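4. What people told us about their hallways

We came to the hallway rather late in the project. Our survey of home life in Hondum and Vekeck was meant to be about kitchens and living rooms, the places where we supposed people spent their days and would have the most to say. The hallway had one question to itself, tucked in near the end of the form, and it asked only whether the household was content with it. Of the 3,739 forms that came back to us, a surprising number had something written in the margin beside that question, often in small handwriting that ran up the side of the page and over the top. We are very grateful to everyone who took the trouble, and this section is our attempt to do justice to what they wrote.

We should say first how we sorted the remarks. A remark was kept if it spoke of the hallway itself and left out if it was really about the front door, the post or the neighbours (there was a good deal about the neighbours, some of it very funny, and we hope to come back to it). That left us with 714 remarks. Two of us read each one separately and gave it a theme, and where we disagreed we sat down together and talked it over until we were both happy. The themes were not fixed beforehand. They grew as we read, and at one stage there were 19 of them, which was far too many to keep in our heads, so we folded the smaller ones into their nearest relations.

4.1 Light

Light came up more than anything else. People in the older terraces of Vekeck, where the hallway runs from the front of the house to the back with rooms opening off one side, told us again and again that they leave an inner door ajar during the day to borrow some brightness from the room beyond. One person wrote that she could tell the time by how far the light had come along the floorboards. Others had painted their walls a pale cream or a soft beige and were pleased with the change, though a few were disappointed and said that paint only helps if there is some daylight for it to work with. Dark wood divided people sharply. Those who had grown up with it found it restful and said it made the rooms on either side seem brighter as you stepped into them, and those who had inherited it from a previous owner mostly wished it gone.

4.2 Pictures and other things on walls

We had not expected the hallway to be such a fond place for pictures. Many households keep their best-liked ones there and not in the living room, and the reason they gave was a simple one, that you walk past them many times a day. Landscapes were mentioned often, usually small ones, and usually of somewhere the family had once lived or been on holiday. Figure 4 shows the sort of hallway we have in mind, with a small framed landscape on a plain beige wall and a wooden floor leading the eye down to a partly open door. Several people confessed that a picture had hung crooked for years and that they had grown used to it, and one said that straightening it would feel like moving the furniture in somebody else's house.

4.3 Width and passing

In Hondum the complaints were nearly all about width. The newer flats there have hallways that were drawn up as a way of getting from one room to the next and little more, and people with prams, walking frames or large dogs felt this keenly. Where the narrowest point measured less than 900 millimetres, the remarks took on quite a different tone, shorter and crosser. We heard of families who had worked out a sort of right of way between bedroom and bathroom in the mornings, with the youngest going first. A fair few had taken an inner door off its hinges altogether and stood it in the shed.

It would be wrong to leave the impression that people wanted their hallways to be rooms. Most were quite clear that they did not. What they asked for was a shelf, a hook at a child's height, enough space to sit down and pull off a boot.

Figure 4. A hallway with a wooden floor, seen through a narrow gap between dark brown walls. Computer-rendered view.

4.4 Differences between the two towns

When we set the themes side by side, the two towns parted company more than we had thought they would. Vekeck wrote about light and pictures, Hondum about width and storage, and only the matter of coats was shared evenly between them. We are wary of making too much of this. The Hondum forms went out in September, when coats and boots were perhaps coming back into people's minds, and the flats there are on the whole smaller. We return to the point in Section 5, where the answers from Lò and Jadia are brought in.

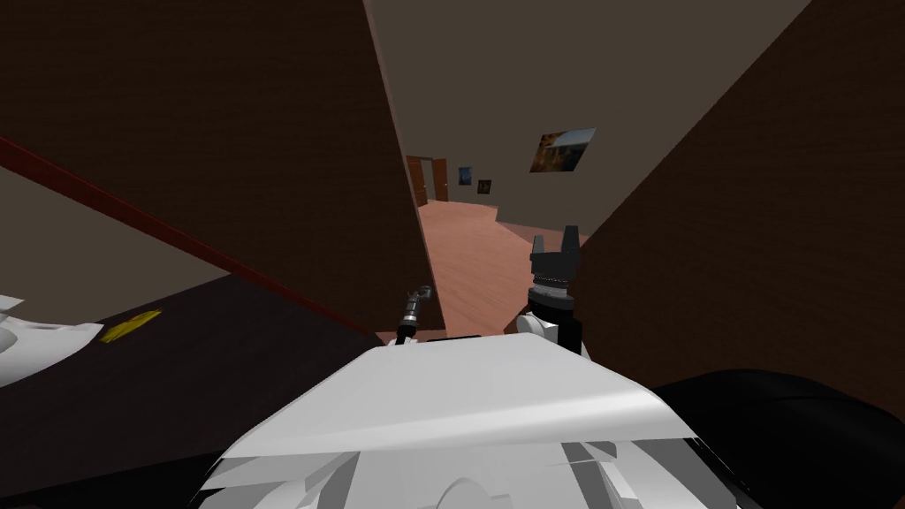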